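Come try out grippers with us (paid, part-time, starts in August)

Hi! I run the small test bench at Kandside, and I'm looking for 4 people to help me compare two-finger grippers over the late summer. No robotics degree needed. If you're patient, reasonably steady with your hands, and the kind of person who notices when something feels off, please keep reading.

So what's the job? You drive a robot arm by hand controller and pick small things up off a desk, then put them into trays. Plush toys, plastic animals, that sort of thing. Then you do it again with different fingers on the arm, and again with a different controller, and you tell me which setup you'd want to use for a whole afternoon and which one made you want to go home. 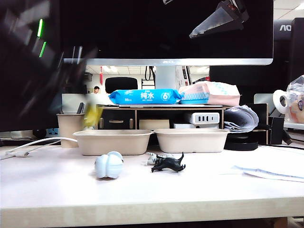

We have two sets of fingers to get through, the Brokusen wedges and a softer pair from Mayrhofer, and I have my own opinion about them, but I'm keeping it to myself until you've had your turn. The controllers are the bigger question for me. One is a plain joystick. The other is the Kanamura handle, and people either love it or hand it back after ten minutes (I've been in both camps, depending on the day).

A session runs 300 minutes including lunch and as many breaks as you like. I'd like each person to come in for 5 sessions, spread out however suits you. The bench is in our regular office, so there will be people at their desks and phones going off now and then. If you need total silence to concentrate, this may not be your thing.

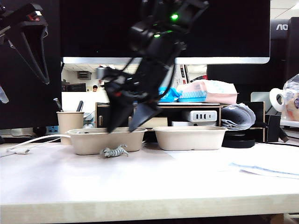
After each run you fill in a short form – how hard the grab felt, whether you could judge the distance to the tray, if your wrist got tired. Please be blunt on it! Last time everyone was so polite that I learned almost nothing about the joystick, and we had nearly 2330 grabs logged by the end. I'd much rather read "this is awful and here's where it got awful" than another row of fours.

You'd need to be 18 or over, okay with sitting for a while, and fine with us recording the arm and the desk while you work. Left-handed people, please do apply, I had far too few of you last round. Gamers are welcome, and so are people who have never touched a game pad in their lives. I want a mix.

Pay is hourly, same rate for everyone, and the training hour counts as work. Lunch is on us.

To apply, send a few lines through the contact form on the Kandside site with "gripper bench" in the subject. Tell me which hand you use and what times of day you're free. Skip the resume. I read everything on Friday and will write back to you either way.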